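# Wanted: doubtful people to test grippers at Ismont (paid, part-time, from February)

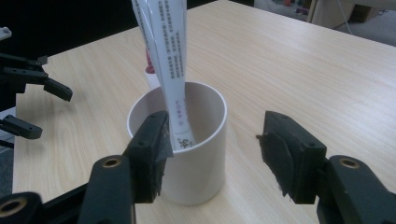 *Cup-and-tube task, hand-held gripper. The foam on these pads is frayed along the edges.*

Cason says its new finger pads will pick up "any household item" as well as a person can with a pair of tongs. Trernow says much the same about its own, in a glossier brochure. We have been asked to choose between them, and we would like to do it on evidence. So far the evidence we've been sent is a set of short clips, each starting with the object in a helpful position and ending the moment it leaves the table.

Ismont is a small test shop. We don't build grippers and we don't sell them. People pay us to find out whether the ones they are thinking of buying do what the seller claims, and a fair number of them are annoyed when they read the answer. We need two people for the next round of trials.

## What you would be doing

Mostly, picking things up and putting them down again with a hand-held gripper, and writing down what happened. The objects are the sort of thing you'd find on a bathroom shelf or by a kitchen sink. Cups are the easy end. Toothpaste tubes are more trouble than you would think: they fold, they twist, and a squashed one doesn't behave like a full one. Standing a tube in a cup and getting it out again without tipping the cup is one of our set tasks, and it has already spoiled one maker's afternoon.

The full plan is 1429 trials, split between:

- Cason pads with the foam facing
- Cason pads with the bare facing
- Trernow pads, soft
- Trernow pads, hard, which Trernow would prefer we left out

Each session is 76 trials. You will do the same task with each set of pads in an order drawn at random, and you won't be told which maker's pads you have on. You may well guess. If you do, write your guess on the sheet and carry on.

In the second half of the work the same tasks are done by an arm, under two different controllers. One is the Hrnčiar controller, which we have used before and find slow but steady. The other came bundled with the arm and is said to "learn your preferences". We have not yet seen it learn ours. Your job there is to set out the objects to the marks, start the run, keep your hands out of the way and score the result.

## How we score

A trial passes if the object ends up where the sheet says, the right way up, with nothing else knocked over. Anything else is a fail. There is a box for notes, and we do read it, but the notes don't change the score. "Nearly" is a fail. "It would have worked if I'd started again" is a fail. If you start again, that's a new trial.

We also log wear. The foam facings are the part we trust least. A pad that grips well when it is new and sheds fluff a while later is no bargain, and neither seller has given us a figure for how long theirs last. Before each session you look over both pads, note any fraying, and check the screws. You don't trim loose fibres, however untidy they look, and you don't swap a pad until the sheet says so.

## Who we are after

You don't need a degree or any background in robots. Some of our best testers came from shop work, and one from a school kitchen. We would like you to have:

- Steady hands and normal grip strength in at least one of them. Left-handers are very welcome, as most of our past results come from right-handers and we suspect this has flattered some designs.
- Clear handwriting, or the patience to type short notes in a plain form.
- A willingness to do the same dull thing many times in the same way.
- The nerve to mark a fail while the person who designed the part is standing next to you. Makers are allowed to visit. They are allowed to watch. They aren't allowed to speak to you during a trial, though some of them sigh.

We would rather not hear from you if you have worked for Cason or Trernow, or hope to. The same goes for anyone who already has a favourite. Please don't tell us you are passionate about automation; we have had plenty of letters like that, and it has been a poor guide to who fills in the sheet properly.

## What is wrong with the job

It is repetitive. The hand-held tool gets heavy after a while, whatever the makers say about balance, and there is a lot of leaning over a table. You will spend part of most sessions waiting for a camera to be set up again after somebody moved it. We still haven't settled whether the camera on the tool gives a better record than one fixed over the table. The tool camera sees the pads close up but swings about with your hand. The fixed one holds still and misses half of what matters. For now we run both and argue about it, and you'll be asked for your view at the end.

It is also possible that the whole comparison shows no difference worth paying for. We think that's quite likely. If so, that's what the report will say, and you will have spent many hours moving a toothpaste tube for the sake of one short paragraph. You'll be paid the same.

## Hours, pay and practical matters

The work is part-time, 336 hours in total for each person, spread over the trial period by agreement. Morning sessions start at 9.30 and afternoon ones at 1.30. We don't book one person for both on the same day, as tired hands give bad numbers.

You are paid by the hour, and the rate is the same whether the trials pass or fail. Waiting time counts. So does the training, a morning of practice with pads that are not part of the comparison. We send the rate and a copy of the contract with our first reply, so you can decide before giving up any time for an interview.

Video from the trials goes to our client along with the scores. It will show your hands and may pick up your voice. If that bothers you, say so when you apply and we can turn the sound off.

## How to apply

Write to Anselmo Mamani at Ismont, on one side of paper or less. Leave out the list of skills. Tell us about a tool, gadget or kitchen thing you were told would work well and which didn't, how you found out, and what would have changed your mind. If you turned out to be the one who was wrong, we would be glad to read about that too.

People we like the sound of will be asked in for a short trial session, which is paid. You will be given a cup, a tube, a gripper and a score sheet. We will be looking mainly at the sheet.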